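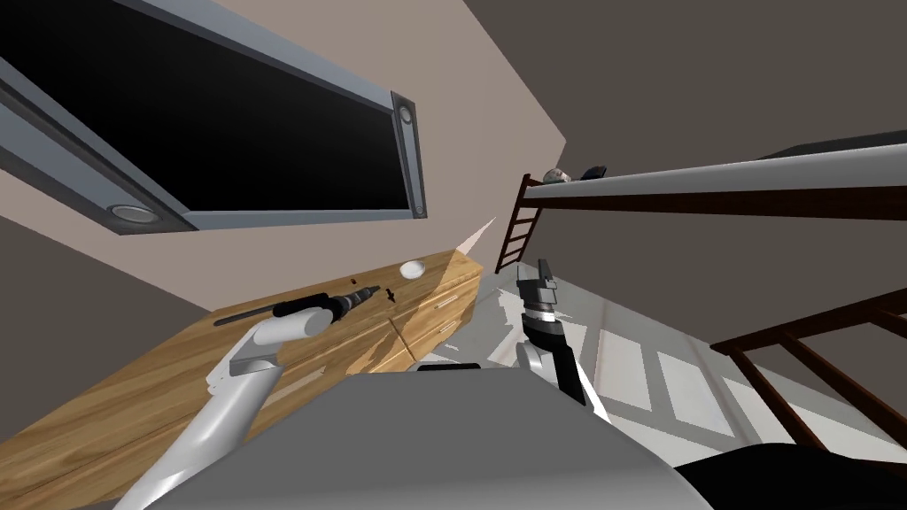
Home Builds > Simulation and control

Two-arm sim build, bedroom room set: left wrist and tool pickup

crouton_jade
Right, update on the two-arm build for anyone following from the other thread. The real arms are still in bits on the bench at the Gralley workshop, so all of this is in simulation for now. The room is one of the free bedroom sets, the one with the desk and the bunk bed. I took it because the desk top is the same height as the bench I want to work at.

The job is simple enough. Left arm reaches over the desk, takes hold of the long black tool, lifts it and puts it in the white bowl. Right arm stays parked upright with the jaw open until I get round to giving it something to do.

Out of 1,000 overnight runs I had 454 where the tool ended up in the bowl. Most of the failures are the same one. The gripper closes, the arm lifts, and the tool swings round and drops before it gets anywhere near the bowl. The view at the top is from the head camera, with the left gripper over the tool.

Questions:
Is this friction or is it where I am gripping?
Does anyone run a tilted head view like this, or should I level it?

Code is on top of Kurnetent, the May release, with my own controller.

tsegB
Where you are gripping. The dark handle is sticking out past the gripper tip, so you have weight hanging off one side. Work out the centre of mass for the tool and aim for that. If you took the model as it came, the centre of mass is probably set to the middle of the mesh, and a thing with a thick handle doesn't balance in the middle.

dwight_c
I would look at friction first. Kurnetent ships with very slippery defaults and I lost most of a month to it. Double the finger friction and run it again before you touch anything else.

tsegB
Doubling friction will push the number up and teach you nothing. Then you build the real one and it drops the tool.

dwight_c
It teaches you whether friction is the problem. It's one line in a file. Moving the grasp point means redoing the approach as well.

crouton_jade
I can do both, the machine is idle all night anyway. Will run them as separate batches so we can stop arguing.

asmaa_ab
On the camera, I would leave it tilted. My own head mount came out crooked in the print and I never fixed it, just put the real angle in the calibration. What would bother me more is how much of the bottom of the picture is the robot's own body. That big pale curve hides a lot of floor. Fine for desk work, but if the tool falls off the front you won't see where it went.

crouton_jade
It doesn't need to see the floor. If it drops it, the run is over.

asmaa_ab
Fair enough for now. You said in the other thread you wanted it to pick things up again after a drop, that's all.

crouton_jade
I did say that. Parking it until the first bit works.

McK_Chantal
Is there a reason for one white arm and one black one? Mine are both black and I am forever reading the logs the wrong way round.

crouton_jade
The left is the Cloutier model and the right is the Drokton one, as I only have one of each in real life. Different grippers too, the left one is the white cylinder type and the right has the two square fingers. I could recolour them but I like being able to tell at a glance.

dwight_c
Wait, so you are using the cylinder gripper to pick up a long thin tool, when there is a two-finger jaw on the other side doing nothing? Swap them.

crouton_jade
The right one can't reach that part of the desk without the elbow going somewhere silly. I did try.

tsegB
Move the base then. It's a simulation, furniture and robots weigh nothing.

crouton_jade
The base is where it is because that's where the bolts will be. The workshop has already let me drill the bench and I am not asking twice.

McK_Chantal
Also check the small black thing on the desk to the right of the tool, the cross shape or clip or whatever it is. If that has collision switched on, your fingers might be catching it on a wide approach. I had a stray object in a kitchen set that ruined 885 runs before I spotted it.

crouton_jade
Came with the room. Collision is on, just looked. Switching it off for the next batch.

dwight_c
That makes three changes. Separate batches, please.

crouton_jade
Yes, yes. Results from last night, all with 3,720 runs split evenly three ways. Clip collision off made next to no difference. Friction doubled gave a small improvement. Grasp point moved towards the handle was the big one, more than the other two put together.

tsegB
Thank you.

dwight_c
Small improvement is still an improvement. Try the last two together.

crouton_jade
Running now. I have left the camera as it is. Will post the config file once I have taken my rude comments out of it.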